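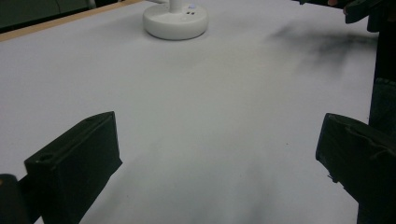
Posted by Uvar Product Guides | Last revised 30 October 2023

Section 5: Placing, Leveling and Wiring the Table

This section covers the Uvar 643 table after the frame has been bolted together and the top has been fitted. If the top is still loose, go back to Section 4 and finish tightening the underside brackets first.

You will need the hex key from the hardware bag, a spirit level, a tape measure and a soft cloth. The cable kit is packed separately in the flat box.

5.1 Choosing a spot

1. Pick a hard, flat floor if you can. Low-pile carpet is fine. Thick carpet and foam mats let the feet sink unevenly, and you will have to level the table again after a week or two.

2. Measure the floor space. The table is 122 cm long. Leave room to pull out a chair and walk behind it.

3. Keep the table away from radiators, floor vents and wood stoves.

4. Check where the nearest wall outlet is before you move anything. The supply cord should reach with some slack.

CAUTION: Two people should carry the table. Lift by the frame, never by the top. Do not drag it, even a short distance. Dragging bends the threaded feet.

5.2 Leveling

1. Turn all four feet clockwise until they stop, then back each one out two full turns.

2. Lay the spirit level along one long side. Adjust the two feet on that side until the bubble is centered.

3. Move the level to one short side and adjust the far foot.

4. Place the level corner to corner, then repeat on the other diagonal. If both read level, press down on each corner in turn. There should be no rocking.

5. Tighten the lock nuts against the frame with the hex key's open end. Hold the foot with your other hand so it doesn't turn.

Note: A foot backed out past the red line on the thread is out too far. Use the Skovitcombe floor pads (sold separately) under that leg and start over from step 1.

5.3 Loading

The table carries 55 kg spread evenly. Heavy items such as a printer or a sewing machine belong over a leg or over the cross rail. Clamp-on vises and monitor arms need the steel backing plate, part Do-5. Do not clamp directly to the edge of the top.

CAUTION: Do not sit or stand on the table.

5.4 Lights and small electrical items

1. Stand lamps toward the back of the top so their cables leave from the rear.

2. Set the lamp on the side opposite your writing hand if you are bothered by shadows. For general light, the center is fine.

3. Run each cable along the back and down to the tray. Fasten it with one of the reusable straps in the cable kit. Leave a loop the width of your hand above the first strap.

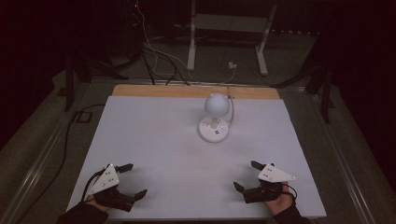 Small white lamp-like object at the back, with its cable running off to the right.

4. Slide the power strip into the tray with the switch facing out. The tray fits the Flodamholm strip and most others of the same width.

5. Plug items into the strip first, then plug the strip into the wall.

CAUTION: Do not plug one power strip into another. Do not run space heaters, irons or kettles from a strip in the tray.

Note: If a cable will not reach the tray, use a longer cable. Stretched cables work loose at the plug.

5.5 First cleaning

Wipe the top with a damp cloth and a drop of dish soap, then dry it. There may be a film left from packing, and it can take a second pass. Avoid scouring powder, steel wool and anything containing acetone. Ink and marker come off with rubbing alcohol if you get to them the same day. Older stains may lighten but not lift.

The frame needs only a dry cloth. Touch up scratches in the paint soon if the table is kept in a basement or garage.

5.6 Rechecking

Go over the lock nuts and the underside brackets one month after setup, and once a year after that. February is a good time in houses with forced-air heat, when indoor air is at its driest and wood parts have shrunk a little. Turn each bolt only until it is snug.

If the table rocks after a move, repeat 5.2 from the beginning. Adjusting a single foot usually shifts the rock to another corner.

If a foot is stripped or a lock nut is missing, order the foot set, not the frame. Have the number from the label under the cross rail ready when you contact Uvar.

Next: Section 6, Fitting the Drawer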